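3.2 Collecting the demonstrations

We did all our teaching by remote control. I'd tried the by-hand way first, grabbing the arm and walking it through the motion, and I liked it a lot with one arm. With 2 arms I simply ran out of hands! So we moved to the Wuna controllers, one for each arm, and Reet Pärn and I took turns driving. We recorded 122 demonstrations in October, none longer than 30 seconds, and I kept every one of them, even the clumsy ones (and plenty of mine were clumsy).
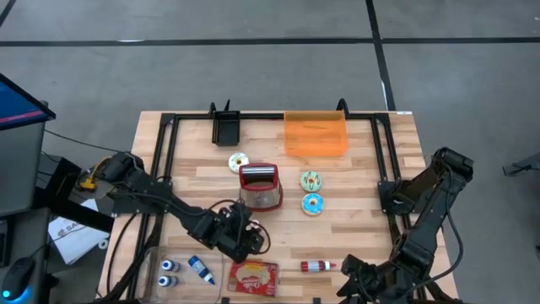
Figure 2. The two-arm setup, with donuts, small bottles and a snack box on the wooden worktop.

Reet drives very differently from me. She goes straight for the object and closes the gripper in one go, while I hover, drop a little, hover again and then finally commit. You can see it in the joint logs right away – my traces have these long flat stretches just before each grasp. We trained the Votham policy on both sets mixed together, and in our early runs it picked up my hovering, which was a bit embarrassing to watch.

Inese Kalniņš suggested trimming the pauses, so we cut any stretch where neither arm moved for more than 700 milliseconds. That helped with the hovering, but it also cut a few pauses we wanted, like the short wait after letting go of something soft. We put those back by hand. I'd do it differently next time and have the driver press a button to mark a pause as deliberate – Section 5 has more on that.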